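Software Developer, Manipulation Planning (two positions)

Plustedex writes planning and control software for single-arm manipulators. We are hiring two developers for the Noiphan group, which maintains our motion planner and the simulated kitchens it is tested in.

Most of the work happens in simulation. A change to the planner is run against 2,111 stored start states before it is merged, and a failed run is replayed from the logged joint states.
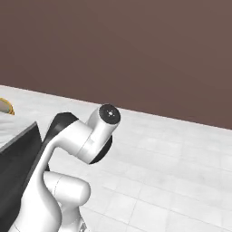

Arm in the simulated kitchen, tiled floor behind.

The current problem is carrying open containers. The planner has to limit tilt and acceleration at the cup while keeping the arm clear of counters and furniture. Our present cost function handles tilt well. It handles acceleration poorly near joint limits, and you would start there.

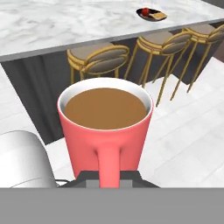 Render: Plustedex / Noiphan group

You will:
work in C++ on the trajectory optimizer and its collision checker
maintain Sesa, our Python replay and logging tool
write regression tests for grasps on handles and rims
review changes from the perception group where they touch the planner

Cooktops, marble edges and cabinet handles all come through the same collision model, and it is coarser than we would like. Thin geometry such as a bar pull is padded by a fixed margin — this rejects paths that are safe. 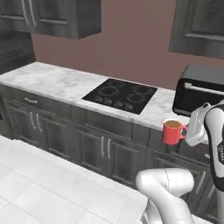

Replacing that margin with one computed per object is planned for the second half of the year. Some of the groundwork is in Vendo, our scene format, which has 19 object classes at present.

You should have working knowledge of rigid-body kinematics, numerical optimization and Linux. Experience with a physics engine is useful but not required. A degree is not required either.

Hours are flexible outside the 10 a.m. merge meeting. Applications close at the end of September. Send a résumé and one code sample, quoting reference 55.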